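Subject: Re: [handheld-practice] Cables on the floor and who may stop a take

On Wednesday the Kastgate desk wrote:
> We are at section 2 of the draft and we can't agree. Is a
> "station" only the table, or also the floor around it? At
> Letthorpe they count only the table. Also, do you let the
> operator throw away a take alone, or must a second person look?

Hello all,

I answer for the Bova site. We had the same discussion in May, when we passed 1,000 takes, and our rule is now that the station is the table plus everything the operator can step on. The operator has both hands in the grippers and carries the recording pack on the body. It is not easy to look at your feet in that position.
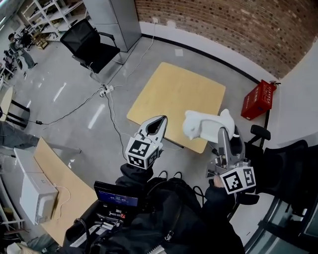
So the first line of our checklist is about the floor. Power strips and adapters go on the side where the operator does not walk, and chairs are pushed back before the recording starts. The draft from Hnatiuk says "the area should be tidy". I would like to change this wording, because two people will never understand "tidy" in the same way. I propose: "no cable crosses the path between the start position and the table."

The second line is about the markers. Every marker face must be flat, clean and fully outside the glove or sleeve. We check this before each object change. Soft objects such as cloth need more care than hard ones – a hanging corner can cover a marker for a few seconds, and later the pose of the gripper is lost for that part.

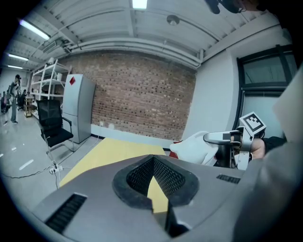
Posted by: Bova site, recording group
List: handheld-practice

About your second question. With us the operator may stop a take at any moment and gives no reason. But to delete it, a second person must look at it. We keep the stopped takes in a separate folder, 400 at the moment, and some of them were good enough to use after all.

One point I am not sure of is other people in the room. We ask them to stay away from the table, but we don't ask them to leave. If Letthorpe has a written rule for this, please send it to the list. The draft has nothing on it – I think it should be in section 2 also.

Regards,
Bova site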